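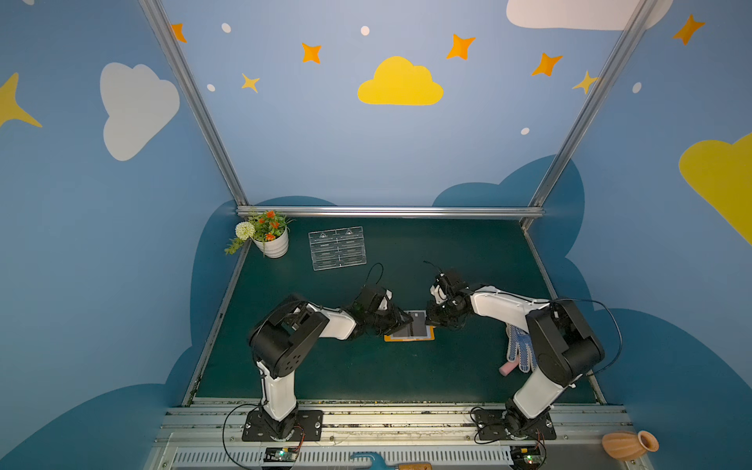

**SECTION 2: SETTING UP THE PUMP AND CONTROLLER**

This section covers placing, plumbing and priming the Muvier 2553 rainwater pump with the Ghauri pressure controller. Read it through before you start. If your pump was supplied without a controller, use the separate sheet packed with the pump instead.

The pump is intended for clean rainwater from an above-ground tank. It may supply garden taps, toilets and a washing machine. It is not suitable for bore water, salt water, pool water or any liquid other than water.

> **CAUTION:** All fixed electrical wiring must be done by a licensed electrician. Connections to household plumbing must be done by a licensed plumber. Do not run the pump from an extension lead.

## Choosing the position

Place the pump as close to the tank as you can, on a firm, level base such as a concrete paver. The base should sit above the surrounding ground so that stormwater drains away from the motor.

- Leave 100 mm clear on all sides for airflow.
- Keep the fan end of the motor away from garden beds and mulch.
- Provide shade. Direct afternoon sun will shorten the life of the controller.
- If you fit a pump cover, use one with vents on both sides. The Tustcombe cover (sold separately) fits this model with the controller attached.

Avoid placing the pump against a bedroom wall. Noise carries through the slab and through rigid pipe, and moving the pump later means redoing the suction line.

## Connecting the suction line

1. Close the outlet valve on the tank.
2. Wrap thread tape clockwise around the threaded fitting.
3. Screw the fitting into the front port of the pump by hand, then tighten it with a spanner until snug. Do not use hemp or pipe compound on the plastic threads.
4. Connect the suction hose to the pump, then to the tank valve.
5. Check that the hose runs evenly between the tank and the pump, with no hump in the middle where air can collect.

**Note:** Use reinforced suction hose. Ordinary garden hose will flatten when the pump is running and the flow will drop to almost nothing.

## Fitting the controller

1. Remove the transport plug from the top port of the pump.
2. Check that the rubber washer is seated flat inside the swivel nut.
3. Hold the controller upright with the flow arrow pointing up, and tighten the nut by hand only.
4. Fit the flexible outlet hose to the top of the controller.
5. Plug the pump lead into the socket on the controller. Leave the controller unplugged from the power point for now.

The controller must stand vertical. If it leans, the internal flap may stick and the pump will not shut off when the tap is closed.

## Priming

> **CAUTION:** Never run the pump dry. The shaft seal is cooled by water and can fail quickly without it. Seal damage from dry running is not covered by the warranty.

1. Open the tank valve fully.
2. Unscrew the priming plug on the pump body and wait until water comes out without bubbles.
3. If the tank level is below the plug, fill the pump body with a jug until it overflows.
4. Refit the priming plug. Hand tight is enough.
5. Open the nearest garden tap.
6. Plug in the controller and switch on at the power point. The green light will come on and the pump will start.
7. Let the water run until the flow is steady, then close the tap. The pump will run on for a short time and stop.

If the red light comes on, the controller has not detected flow. Switch off at the power point, prime again and press RESET. If the red light comes back, look for an air leak on the suction side. The usual spot is the hose clamp at the tank.

## Checking for leaks

Leave the system under pressure for 15 minutes with every tap closed. The pump should stay off for the whole time. If it cuts in, there is a leak somewhere on the outlet side. Check the swivel nut, the hose tails, the garden taps and any toilet cisterns on the line, in that order.

A slow drip from a cistern is easily missed. Put a drop of food colouring in the cistern and leave it unflushed. Colour in the bowl means the inlet or flush washer needs replacing.

## Before frost

In cold districts, switch off the pump, close the tank valve and remove the drain plug at the bottom of the pump body. Open a tap to release the pressure. Store the plug in the bag supplied, and prime the pump again before its next use.

For spare washers, seals and plugs, contact your Hukstead dealer and quote the serial number on the motor label.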